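# The Case for the Open Box

Housing associations have long advised residents to keep the living room table clear. The guidance issued to tenants at Athumani in August repeats the point in firm language: surfaces used for dining or receiving guests should hold nothing that belongs in a drawer. This essay takes a different view.

A table in a family home is a place of work. Letters are answered at it, packages are opened, and children are fed and wiped clean. The articles that serve these tasks are small and are wanted several times a day. Sending each of them to a distant drawer satisfies the eye of a visitor and burdens the resident. Thandeka Ngcobo, who reviewed 27 homes for the Esetti residents' council, found that in 25 of them the scissors had been put away in a place that at least one adult in the household could not name.

The better rule is to permit a small number of articles on the table and to provide one shallow, open box for them. A lid should be avoided. Lidded containers encourage the storage of things that ought to be discarded, and a person holding an infant has only one hand free to open them. Wipes in particular should stay within reach for as long as there is a young child in the home. A remote control, a pen and a pair of scissors have an equal claim.

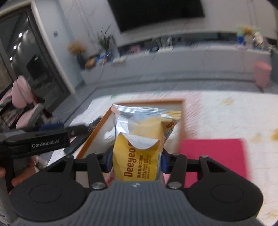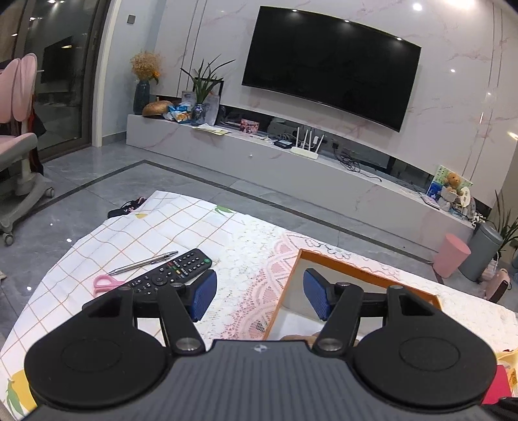

The objection most often raised concerns the tablecloth. Rongrong Wei has argued, in correspondence with this author, that a good cloth is laid in order to be seen and that household articles diminish it. The concern deserves respect. A cloth is also laid to protect the table from daily use, however, and a household that is afraid to set a pen upon it has purchased the wrong cloth.

A limit remains necessary. The council has proposed eight articles, and that figure appears reasonable for a family of four. Anything beyond it should be returned to its proper room at the end of the day. The Athumani guidance is due for revision, and its authors would do well to replace the present prohibition with a limit of this kind.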